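Sarkley Home Arm: Set-Up Guide
Section 2. Clearing the Table

Before you start: Can the arm tidy your kitchen yet? Parts of it, on a good day. Read this section before you invite the neighbors over.

1. Clear away glassware, candles and anything you inherited.

2. Lay out a few drink cans. Full or empty is fine, but tell the arm which. It grips a full can harder, and an empty one will not forgive the mistake.

3. In the Parau app, choose Chores, then Clear Table. The arm takes up to 2 minutes to make up its mind.

4. Keep your hands back until the gripper has closed on the first can.

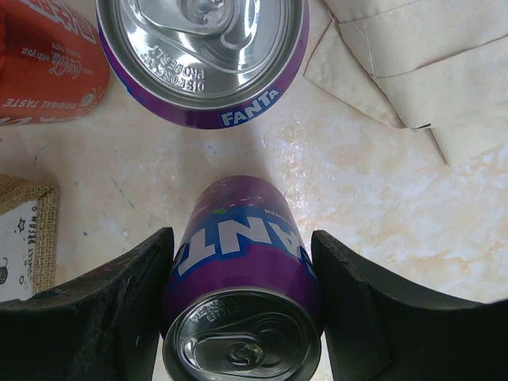 5. If the arm lets go and tries again, leave it alone. After the second miss it will beep, and you may carry the can to the bin yourself, as people did in former times.

CAUTION: Do not start Clear Table with an open can that still has drink in it. The arm has no opinion about carpets.

NOTE: Cloth is still a weak spot. Fold Napkin is listed under Chores as a trial feature, and our tester Darlene Campbell would like it known that she is faster.

6. To stop at any time, press the red button on the base. Error 262 means the arm is waiting for you to finish the job.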